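4.2 Refilling and rearranging small household items

The second task group covers light tidying on a hard horizontal surface. Household work of this type is rarely treated in the literature on mobile manipulation, where most reported trials concern rigid objects with known geometry. Napkins and tissues are thin, they shift against one another under light contact, and their packaging deforms whenever it is gripped. We recorded people doing this work by hand in order to set a reference against which the Getik and Borstead controllers could be compared.

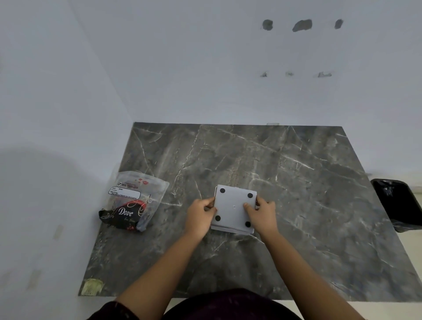 Can a current two-arm system do this work without help? In our trials it could do parts of it, but neither controller finished a complete sequence unless an operator stepped in at least once.

Each controller was given 100 attempts. An attempt ended when all items had reached their target positions or when 90 seconds had passed. Operators were allowed to reset a dropped item, and each reset was logged as an intervention. The Borstead controller needed fewer interventions than Getik, mainly because it lowered its grip force once contact was detected. Both handled rigid, flat objects well – the errors were concentrated in the steps that involved paper.

Stacked paper presents a specific difficulty. A grip firm enough to keep the lower sheets from sliding tends to bend the upper ones, and a bent stack no longer fits its holder. People deal with this by supporting the stack from below and pressing lightly with the thumb, and they often do so while the other hand is busy with a different object.
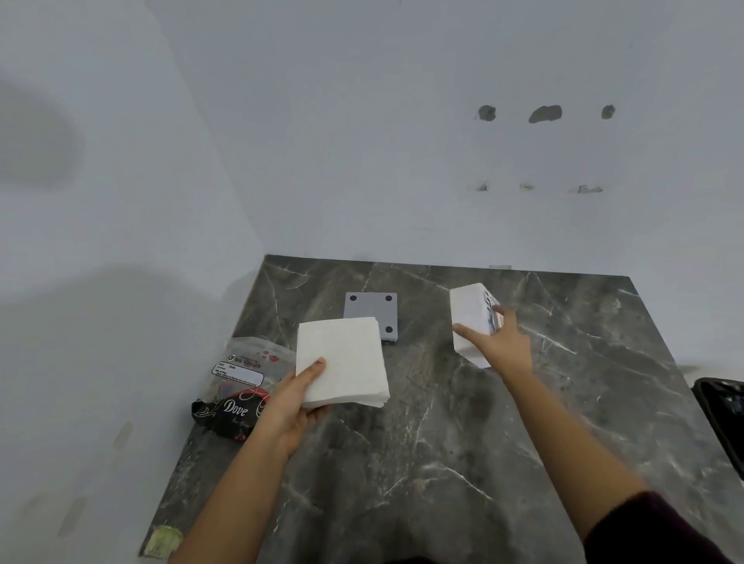
Neither controller divides its attention in this way. Getik plans for both arms jointly but holds one still while the other is in contact with an object. Borstead allows both arms to move, although its force estimates become unreliable when they do. We tested a modified version with the Kushwaha contact model, which reduced slipping in the first 3 steps of the sequence and had no measurable effect on the fourth.

Soft packaging was the other frequent source of failure. The outline of a plastic pouch changes each time it is touched, and clear film returns poor depth readings under room lighting. The Evach segmentation module often split one pouch into two objects, after which the planner tried to grasp a part that could not be lifted separately. 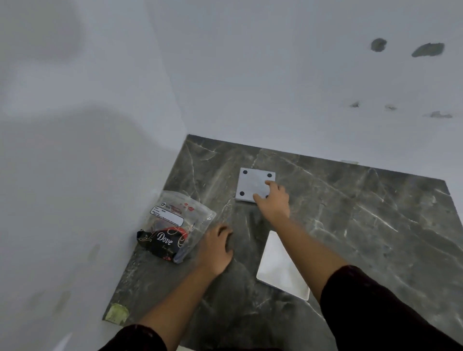 Figure 4. Manual reference task: hands, pouch, white square with four pads, and tray on a marble surface.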